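How to Turn a Worn Shirt Collar

Written by Niilo Pesonen
November 2021

When a shirt gets old, the collar is usually the first part to go. The fold rubs against the neck every day, and after some years the cloth gets thin there and white threads start to show. The rest of the shirt can still be perfectly good. My grandmother in Werum did not throw such shirts away. She took the collar off, turned it over and sewed it back, and the shirt had a second life. I learned it from her much later than I should have.

The work is simple, but it wants patience. I need one evening for it. If you have never sewn before, please practice first on a shirt you do not love.

What you need

A seam ripper with a sharp point
Small scissors
Pins, the thin kind with glass heads
Thread in the color of the shirt
A piece of chalk or a washable pencil
An iron and a damp cloth
A sewing machine, or a needle if you prefer to sew by hand

I use Nadard cotton thread, but any good thread will do. Do not take the very cheap one from the market, it breaks when you pull on it.

Check if the shirt is suitable

Look at both sides of the collar. The side which is now hidden under the fold must be whole and have the same color as the rest. On some shirts the underside is made from a different cloth, and then you have to decide if you like this look. I turned one with blue stripes below and it became my favorite.

If the collar has buttons at the points, the buttonholes will be on the turned collar too, and that works fine. But if the collar has pockets for collar stays, they will come out on the visible side. You can still turn it, only you will see them. If the cloth is worn through completely, put a small patch of thin cotton under the hole before you continue. After turning, the patch will be hidden against the shirt.

Step 1. Wash and press

Wash the shirt at 40 degrees Celsius, or as the label says, and let it dry. Then iron the collar flat on both sides. Sweat and old starch make the stitches hard to open, so please do not skip this washing.

Step 2. Mark the middle

Fold the collar in half, point to point, and draw a small chalk line where the fold is. Do the same on the collar stand, which is the narrow band with the top button. Make also a mark on the stand at each place where the collar begins and ends. These marks are your map later. 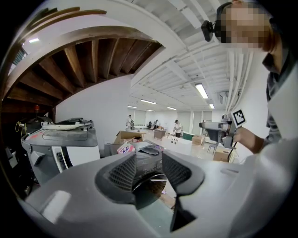
A gray shirt with a collar.

Dark and medium colors hide small mistakes better than white does. For a white shirt I take a very fine needle and a shorter stitch, and I work near the window in daylight.

Step 3. Take the collar off

The collar sits between the two layers of the stand. Open only the seam that holds it. Put the point of the seam ripper under every third or fourth stitch, cut it, then turn the work and pull the long thread out from the other side. Do not pull the cloth apart with force — an old shirt can tear right beside the seam, and this tear is difficult to mend.

Leave the seam between the stand and the shirt alone. I opened it by mistake on my second try, and I spent a whole weekend putting the shirt together again.

When the collar is free, pick out all the small thread ends. Tweezers help.

Step 4. Turn and pin

Turn the collar over, so that the worn side looks toward the shirt. Put its raw edge back into the stand, 2 millimeters deeper than your old stitch line if there is enough cloth. Match the middle marks first and put a pin there. Then pin both ends at their marks, and only after this the parts between. If the collar seems too long for the opening, ease it in little by little with more pins. Do not make a pleat.

Try the shirt on before you sew, with care for the pins. Both points should lie at the same height.

Step 5. Sew it back

I baste the seam by hand first. My old Nurmi machine does not like pins, and basting gives me a calmer seam. Sew slowly along the edge of the stand, in the old needle holes if you can see them. Go a few stitches back at the beginning and at the end. Then take the basting thread out.

Step 6. Press again

Lay the damp cloth over the collar and press from the points to the middle, never the other way, or you push a wrinkle into the corner. Fold the collar down as you will wear it and let it cool on a hanger with the top button closed.

If the points do not lie flat

Usually the collar was a little curved from the old fold. Press it once more with steam and leave it overnight under a heavy book. If it still stands up, check that the seam inside the stand is not twisted.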